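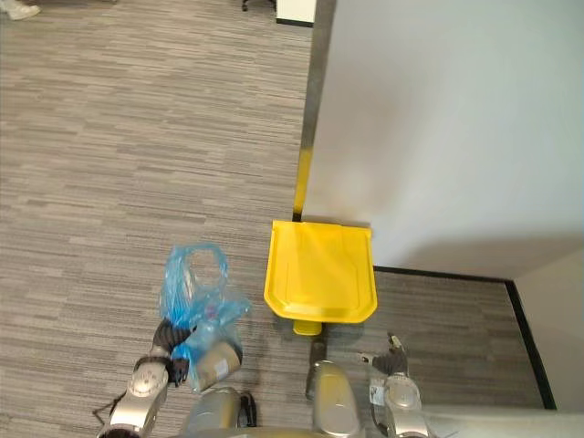
The money you gave us for the shared rooms at Skurbridge has now been at work for a good few months, and I am very glad to be able to tell you how it is going. I should say straight away that the biggest change is in the small things, the ones that never look like much on an application form. We had a long talk in the spring about whether the cleaning things ought to live in a locked cupboard on the ground floor, as they always had, or up where the mess is made, and we came down firmly on the side of keeping them to hand. A bright yellow dustpan lying on the carpet by the wall is a lot easier to find than a grey one behind two locked doors, and people do use what they can find! The same goes for the thin blue bags, which we now buy for all the little bins so that one roll does for every room on the floor. It is a modest sort of progress, I know, but it has made the place feel looked after, and several of the tenants have said so without being asked.

This report covers the work up to 2018-08-27 and follows the headings you sent us, more or less in order. Where I have wandered off a bit, please forgive me, there was a lot to tell.

What we set out to do

You will remember that the Kunard grant was for turning the upper floor into somewhere people could sit, eat a sandwich and talk to each other, and for a simple way of keeping it tidy that did not depend on one tired person with a mop. We asked for help with carpet, seating and a year of everyday supplies. The building has 5 shared rooms on that floor, counting the little one by the stairs which we had forgotten to put in the first draft (sorry again about that, and thank you for being so patient over the change to the form).

The floor

Carpet was the largest single cost and the one that gave us the most sleepless nights. We wanted something quiet underfoot that would not show every footprint, and after a good deal of carrying samples up and down stairs we settled on the grey with the broken stripes. Leinonen fitted it over four days and were very good about working round the people who still had to get to their desks. They finished neatly along the black skirting too, where the old carpet used to curl.

The one drawback is that the pattern hides crumbs rather well. A plain floor tells you when it needs doing and a streaky one keeps it to itself, so we have asked whoever is on the rota to go along the edges first and then work in towards the middle. The corners and doorways are where it all gathers. 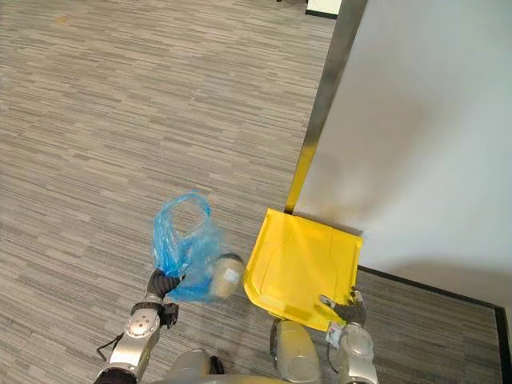

The striped carpet beside the white panel and its metal edging strip, with a blue bag at the ready.

The tidying rota

We started the rota with some nerves, as the last one (well before your time with us) ended in a rather sharp exchange of notes on the fridge. This one is much shorter. Each of the firms upstairs takes a week, and a week means three jobs: sweep up anything on the floor, empty the small bins and put in fresh bags, and set the chairs and cushions straight. It can be done in the time it takes the kettle to boil twice, and I have tested this myself.

There have been two missed weeks so far, both in the summer holidays, and both were made up afterwards with a very generous plate of biscuits. We have kept a note of supplies as you asked. Our first order was for 1000 bin bags, bought through Wodetti, and it looks as if that will see us through comfortably. We also put aside £100 for brushes, dustpans and cloths and have not yet spent all of it, so I would like, with your agreement, to carry the remainder over.

The lounge corner

I have saved my favourite for last. The lounge corner was the part of the plan that people were least sure about, and it is now the part they use most. We chose pale armchairs with high rounded sides, so that you can sit with a book and feel a little tucked away, and gave them beige cushions to soften things. There was some worry about such a light fabric, and I was one of the worriers. So far it has only needed a wipe with a damp cloth now and then.

The small round table between the chairs takes a drink and a plate with ease, and the bin stands close by, within reach of anybody sitting down. We tried it over by the door first and found cups left on the carpet, so it was moved, and it has stayed put ever since.

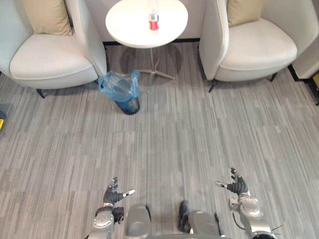
The lounge corner: armchairs with their cushions, the round white table and the little bin with its blue liner.

Money

Spending is in line with the budget we agreed. The seating came in at £1312 with delivery, a touch under what we had allowed, and the carpet came in exactly as quoted. The invoices are in the folder that goes with this report, in date order, apart from the one for the cushions, which is being sent again as our copy had the wrong address on it.

What comes next

Between now and November we would like to sort out better lighting for the room by the stairs, and to find a proper hook or shelf for the dustpans so they have a home of their own. We have also been asked whether the lounge could have a low shelf for swapping books, which would cost very little, and I would be glad to know whether you would count that as part of the grant or would like us to find it elsewhere.

Thank you, as ever, for your kindness and your quick replies. If you would like to come and sit in one of the armchairs before the next report is due, you would be very welcome, and I will put the kettle on.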